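I caught up with Rachid Abdelaziz at the tail end of a club night, which is when he's easiest to talk to (and when the snacks are gone). He started the Plaltow robotics club in September with two students and a box of old motors. There are almost 30 of them now, and he still sounds a little surprised.

"I figured we'd build line followers and go home," he told me. "Then somebody said Sikura, and that was it!"

Sikura is this year's challenge: teach an arm to pack a takeout order. The club's arm is named Halvorsen, after a character in a story one of the kids wrote, and before it learns anything, a person has to do the job by hand, over and over, with a gripper in each fist.

"Everyone fights to go first," Rachid said, laughing. "By the fifth try they want a chair with a better cushion. The trick is going slow. If you rush, the recording's a mess and we toss it."

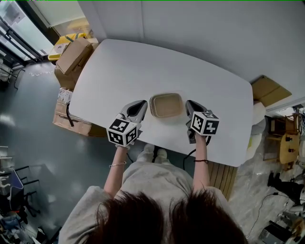 How many recordings does the club have so far? They had 958 saved when we talked, and Rachid wants a bunch more before the competition.

I asked what's been hardest, expecting him to say the code. Nope! "Lids," he said. "I dream about lids. We spent a whole evening arguing about which hand should hold the box."

The club splits into teams of 7 or fewer, and each team keeps its own notes, which get pretty heated in the margins. I read a page that just said "WHO MOVED THE TAPE" in purple marker.

Next up is a practice round against the Ploltent club, who beat them at a scrimmage this fall. Rachid says he isn't nervous. He did ask me twice whether I'd heard how their arm was doing, though, and I hadn't.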